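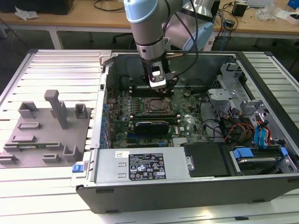

Jui-lin Ng wrote in to say that the old version of this section had her seating memory before the case was on its side, and that she'd lost a screw down behind the board that way. The order has been changed. Lay the tower down first, then do everything else.

Section 4. Memory and Processor Service, Desktop Towers

This section applies to the used Dell towers supplied through the Costimstead refurbishing program. Other towers are covered in Section 6. Read the whole section once before you pick up a screwdriver.

4.1 Before you start

1. Shut the computer down from the operating system. Do not hold the power button to force it off unless it has stopped responding.
2. Unplug the power cord, then the monitor, keyboard and network cables.
3. Press and hold the power button for 10 seconds to drain what is left in the power supply.
4. Lay the tower on its side on a firm, level surface with the removable panel facing up.
5. Put on a wrist strap and clip it to bare metal on the case.

CAUTION: Do not open the power supply. There are no parts inside it that you can service, and it can hold a charge after the cord is out.

4.2 Opening the case

1. Release the side panel and lift it away. Stand it somewhere it won't be stepped on.
2. Find the processor socket near the middle of the board, inside its metal retention frame. The memory slots are black.
3. Move any loose cable away from the slots. Leave the blue SATA cables plugged in unless you are also replacing a drive.
4. Blow out dust with short bursts of air. Hold the can upright.

Note: The graphics card can stay in for memory work. If you need to take it out, release it at the slot first and pull it straight away from the board.

4.3 Fitting the processor

1. Open the socket by pressing the lever down and slightly out, then raising it all the way.
2. Hold the processor by its edges. Match the corner mark on the processor to the mark on the socket.
3. Lower it straight in. It should drop into place under its own weight.
4. Close the frame and bring the lever back under its hook.
5. Put a small dab of thermal paste in the center of the processor.
6. Set the cooler down and tighten its screws a little at a time, working in a cross pattern.

CAUTION: Never push on a processor to make it fit. Lift it out and check the corner mark again. Bent contacts are not covered by the Perkon parts warranty.

4.4 Fitting memory

1. Open the clips on the slot you are going to use.
2. Line up the notch in the module with the key in the slot.
3. Press on both ends until the clips close. This takes more force than most people expect.
4. Fit matched modules in the order printed on the parts sheet.

4.5 Closing up and first start

1. Check that the cooler fan is plugged in.
2. Check that no cable is touching a fan blade or lying across the edge where the panel seats.
3. Replace the panel and stand the tower up.
4. Reconnect the cables, power cord last, and switch on.
5. Go into the setup screen and confirm the memory total. Leave the computer there for 20 minutes and watch the processor temperature. If it goes over 73 °C, shut down and refit the cooler.

If the computer beeps and shows no picture, reseat the memory first - it is the most common cause. Parts can be ordered from Pliraditz using form 400.

Last updated: 2019-09-29

Comments

Jayanthi Chacko
Could you add the fan header location to 4.5? I had to hunt for it.

ševčík_parts
Mine wouldn't start until I moved one module over a slot. Same module worked in the first slot later, so I guess it wasn't pushed in far enough.

Jui-lin Ng
Thanks for changing the order. Found the screw too, it was under the drive cage.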